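PRAMIER OPENS REFILL COUNTER IN PRASAU, FREE TAP WATER TASTING SATURDAY

For immediate release

PRASAU - Kitchen and tableware shop Pramier will open a free water refill counter at its Prasau store this Saturday, doors at 9 a.m. No purchase needed. Bring a bottle, a cup, a jar, whatever you have. The counter stays open during all store hours after that.

Opening day includes a tap water tasting, two sessions, 10 a.m. and 2 p.m. Plain water in stemmed glasses, same as you'd get at a wine tasting. Free, no sign-up.

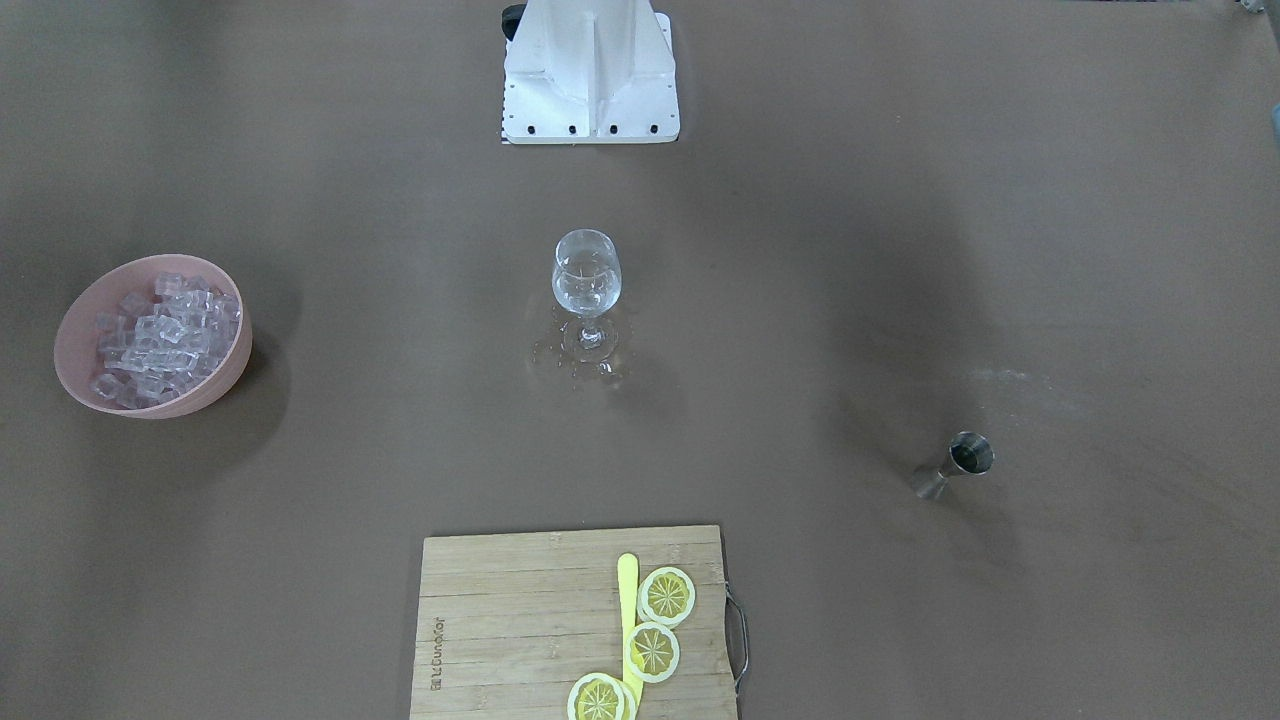

By Ilse Mertens, Pramier press desk
Prasau | September

The idea came from customers. All summer people were asking at the register if they could fill a bottle in the back. Staff said yes, mostly. Then the line for the staff sink got longer than the line to pay, so now there is a proper counter by the side entrance, with a tap at regular height and a second one lower down for kids and wheelchair users.

Pramier is paying for the water and the plumbing. The landlord, Dita, has agreed to let the side entrance stay unlocked during store hours so people can come straight in off the street.

"I drink tap water at home and so does everyone I know, and then we all go out and buy it in plastic," said Mertens. "We sell glasses. We may as well put something in them."

About the tasting. Guests try water from the Prasau tap three ways: straight from the tap, chilled overnight, and left to stand in an open pitcher. Most people say they can't taste a difference until the glasses are side by side. Small pours. Please don't wear strong perfume, it really does get in the way. Crackers on the table.

The tasting is led by Jankauskaitė, who has run the store's coffee and tea evenings for the past two winters and will also take questions on kettles, limescale and filter pitchers. If your kettle is furry inside, bring a picture of it and ask.

Also on Saturday:

The first 2,000 visitors to the counter this fall get a paper stamp card. Ten refills, one free dish towel. Cards are at the register, one per person please.

A starter stock of 600 secondhand cups and glasses goes on sale at low prices, all donated by customers during the August trade-in. Washed and checked for chips. Lots of odd ones, not many full sets. Cash or card.

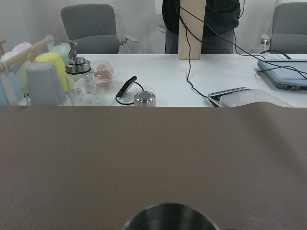

Donations are still welcome after the opening, with a few limits. Cups, tumblers, stemware and small pitchers are fine. No plates, no lids without a bottom, nothing cracked. Drop off at the side entrance before noon, weekdays only, and please wrap glass in newspaper. The store can not pick up from homes.

Cups for drinking at the counter are free to borrow. Put them in the gray tub when your done and they go through the dishwasher. Bottles with very narrow necks fill slowly, so let people with cups go ahead of you if there's a line.

Schools and clubs can book the counter for a group visit, mornings are best. A visit takes under an hour and includes a short version of the tasting. No charge for groups from Prasau. Write ahead with the size of the group and the ages, and mention any step-free access you need.

Parking: the lot behind the store will be partly closed on opening day for the sale tables. Street parking on the church side. Bikes can go along the fence. The bus stop out front is running as normal.

If it rains, the cup sale moves indoors and the tastings go ahead at the same times.

Press are welcome from 8:30 a.m., before the doors open to the public. Mertens and Jankauskaitė are both availble for interviews until 9 and again after the second tasting. Please let us know if you need a quiet spot to record, the shop floor gets loud.

Press contact: Ilse Mertens, Pramier, Prasau. Leave a message at the store's main number or ask at the register.

- ends -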